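1/ Sorting out small drawer units for the workbench. The old steel one dates from 1991 and the runners have gone. Replacement has to be plastic, light and easy to wipe down.

2/ Shortlist was Olden and Pundano. Pundano wants 200 mm clearance behind it. Bench doesn't have that.

3/ Check the top before you buy. A raised rim stops screws rolling off, but it also collects dust. I'll take the dust.

4/ Shallow drawers suit small parts. Anything deep turns into a junk drawer by June.

5/ Drawer opens to the right, so leave the right side of the bench clear. Nearly missed that when I measured up.

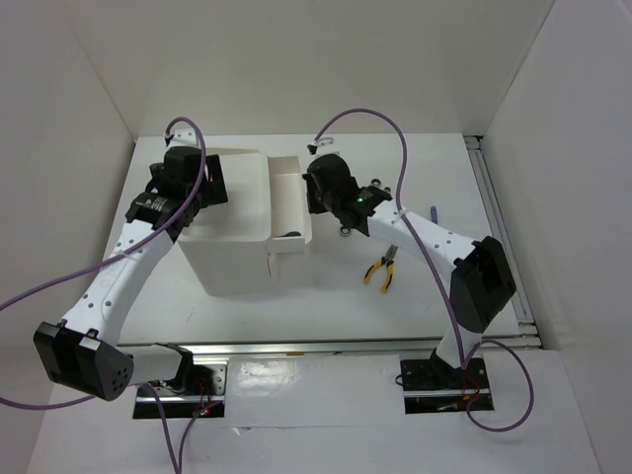
White unit, drawer open, one small dark green item at the near end.

6/ Labels next. Colour-coded, 2 per drawer.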